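Do the Rules Fit the Robot? A Check of Safety and Record-Keeping Practice for a Two-Arm Tabletop Cell

Student project report, Ikden Technical College
April 1, 2020 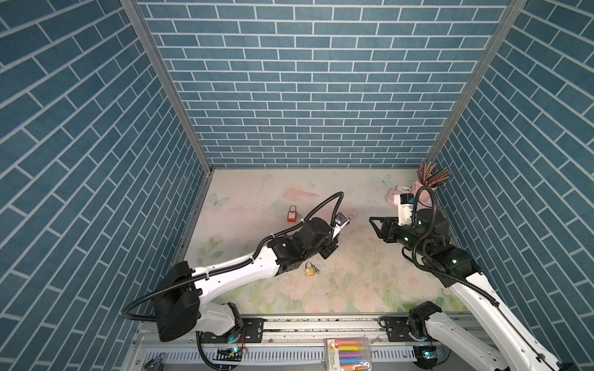

Our assignment was to take the college's lab rules for robots and see how well they cover small tabletop arms. We were given two documents. One is the Praston sheet, a one-page checklist taped up in most of the labs. The other is the Vieira handbook, which is much longer and was written for the big arms in the machine hall. Both claim to apply to "all robots." I went in doubting that, and I still do.

1. What we were asked to show

The course outline says a good rule is one that a new student can read, follow, and be checked on. I used that as the test. If two people could read a rule and do different things, I marked it unclear. If a rule could be followed perfectly and still leave a hand between the grippers, I marked it weak.

The Praston sheet has 7 rules. After working with it for a term I would keep two as they are.

2. The rules that hold up

"Know where the stop is before you start." Fine. It is short and you can check it by asking the person to point.

"One person has control at a time." Also fine, but it needs a line about two arms. With a pair of arms that can meet in the middle, it is easy for one student to be running the left and another to be typing a command for the right. Each of them thinks they are following the rule. We now read it as one person for the whole cell.

3. The rules that don't

"Keep the work area clean." Clean for what? Our padlock and key work leaves bits on the mat, and none of us could say from the sheet when that becomes a problem. Crumbs around a lock change how it sits. They also turn up in the camera view, so two runs of the same task may not really be the same. The sheet treats cleaning as good manners. I think it should be a step in the log, done between sets, with a box to tick.

"Remove loose items." Again, loose compared to what? The task is made of loose items. A cup of pencils in the corner could be a later task or could be something left behind, and a person checking the cell has no way to tell. We wrote a short item list for each session. Anything inside the walls that isn't on the list comes out.

"Secure all cables." This one bothered me most. A cable can be tied down well along the arm and still need a loop at the wrist, or the wrist can't turn. Pull out the loop and you strain the plug. The handbook gives a cable rule for arms many times this size and it doesn't carry over. What we wanted was something like: move the arm by hand through its full range, power off, and look for any point where the cable goes tight or could catch the other arm.

4. The log

We kept a log in Skavosness, the lab's shared record tool. By the end it held 3,737 entries, which sounds great until you try to use them. Of those, 589 had no item list at all. Most came from the first weeks, before we had agreed on the list, but some are from later and I can't explain them. I left them out of the comparison -- including them would have made our own rules look better than they were.

There is a wider point in that number. The Praston sheet asks for a log "after every session" and says nothing about what goes in it. An entry that reads "ok" passes.

5. Is a small arm a safe arm?

The handbook suggests that light arms need less care. I didn't find anything in it to back this up. A small arm has less force, sure, but people lean in closer, often to straighten a key or turn a lock around. The enclosure walls don't help with that when the reaching is done from the front. We ended up with a plain rule: arms stopped before any hand goes in, even for a second. It slowed us down and there were complaints, some of them mine.

6. Limits

All of this comes from one cell and one kind of task. We didn't test whether our wording gets followed by people who weren't there when it was written, so the claim that it is clearer is only our opinion for now. Another group is due to try it in June with the Praston sheet taken down.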